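Home | News | Products | Research | Contact

Print this page | E-mail this release

MUDINE REPORTS GARMENT FOLDING RESULT FROM HAND-HELD GRIPPER DATA

STUMHAM, March – Mudine today released results from Mangundap, its research project on teaching robot arms to handle clothing in ordinary homes.

The method uses no robot during data collection. People fold clothes with a hand-held two-finger gripper that carries its own camera, and a policy is trained on the recordings. Mudine collected 3,000 folds of jackets, shirts and pants on beds and tables.

The trained policy was then run on a Grakent arm for 200 trials with garments left out of the training set. It completed 97 percent of the shirt folds. Hooded jackets remain harder – the hood often shifts when the sleeves are brought in – and are the focus of the next round.
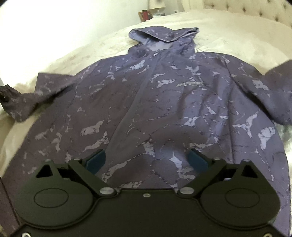 Asked about the result, Grakent said it would like to see the same trials repeated on softer surfaces before drawing conclusions about home use.

Mudine will publish the training code in June.

Contact: Mudine Press Office, Stumham | Copyright Mudine | Back to top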